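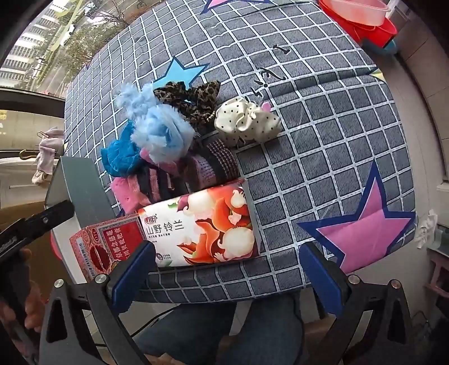 20 June 2019: soft things on the star cloth

Gripper day again, at home this time. Vasanthi wanted clutter that nobody had arranged for a robot, so I heaped the scrunchies on the folded striped towel with the pink sponge at its lower left edge, and stood the tissue pack and the red medicine box in front of them. The star tablecloth stayed on. We used to strip the table before recording and the policy got worse every time it met a pattern.

The question for this round is whether demonstrations made by hand with the Canent gripper carry over to the arm at Lalusstead when the objects have no fixed shape. Boxes carry over fine. We settled that in the spring. Scrunchies are another matter. The leopard one and the polka dot one are close in size and should be the same problem, but the fluffy blue one fools the width estimate, which reads the fluff as solid and stops closing too early.

New rule from Wissam: close on the trigger slowly, hold, then lift. My old habit was to squeeze and lift in one motion. It feels natural and makes bad data, as the model can't tell which part of the motion got the grip. He went through my last set and threw out four episodes for it. Fair enough.

Results so far, copied from his message so I have them in one place. Trained on rigid objects only, the arm picked up the fluffy scrunchie 3 times out of 20. With the soft set mixed in, 11 out of 20. Same arm, same blue pads, same lighting. The tissue pack hardly changed. He thinks the hold is doing most of the work and wants a run with the hold cut out of the data to check. I think it's the mix. We'll see in July.

Still to do: ask Šimek whether the Rornier pads wear down enough to matter over three weeks. Charge both batteries. Write down the order of picks before starting, not after. Find out if Vasanthi wants the towel counted as an object or as part of the table. I have been labeling it both ways.

Wrist sore. Stopped at four.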